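In Defense of the Long Way Around the Kitchen
by Maya Daher

My grandmother cooked for 40 years in a kitchen where you could not reach the stove from the sink. You had to walk around a table to get there, and on the way you passed whoever happened to be sitting at it, and usually you ended up talking to them. I think about that table a lot lately, now that every friend I have who is redoing a kitchen seems to be taking theirs out.

I understand the appeal, I really do. When my husband and I bought our place in Merovmont, the kitchen had one working drawer and a window painted shut, and the first thing I did was sit down with a stack of brochures and fall in love with every single one of them (there was a pantry in the Plinlow catalog that I still think about at night). Everything was within arm's reach of everything else. A person could make a whole dinner without taking more than 13 steps, the brochure said, and at the time this struck me as a wonderful promise.

Then we spent a week at my cousin's, in a brand-new kitchen built on exactly that idea, and I noticed how lonely it was to cook in. She stood in her tidy little triangle and the rest of us stood out on the other side of the counter, like people waiting for a bus. When I offered to chop something there was no place for me to do it. The room had been drawn up for one cook, and a second one was in the way.
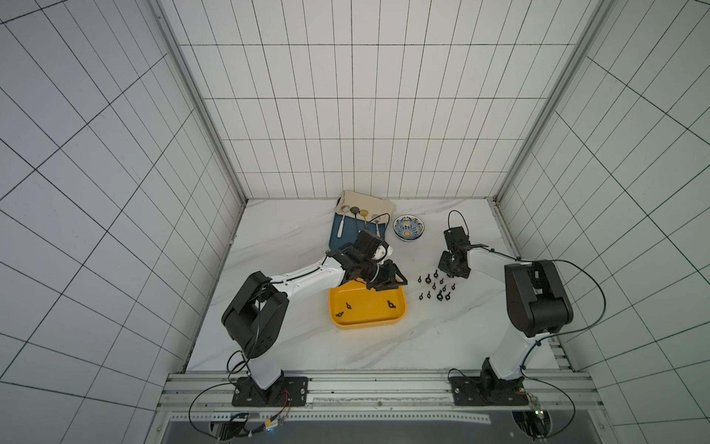 So we kept our awkward layout, and we put a table in the middle of it, an old one from the Hijazi family down the street, who were moving to an apartment. It seats eight if two of them are children. It is in the way of absolutely everything – the fridge door bumps it if you are careless – and I would not trade it for all the pull-out shelving in the world.

My son does his fractions there while the onions are going. My neighbor comes by in September with more tomatoes than any household can use, and she sits down without being asked, and before long she is peeling garlic. I don't believe she would do that if I had an island with stools. Stools are fine for a cup of coffee, but people perch on them, and after a bit they remember something they have to do at home.

I know there are cooks who truly need everything close at hand, people with bad knees or tiny apartments, and I'm not scolding anyone. I only wish the folks who sell kitchens would ask us who else is going to be in the room, and leave a bit of floor for them, before they start measuring for cabinets.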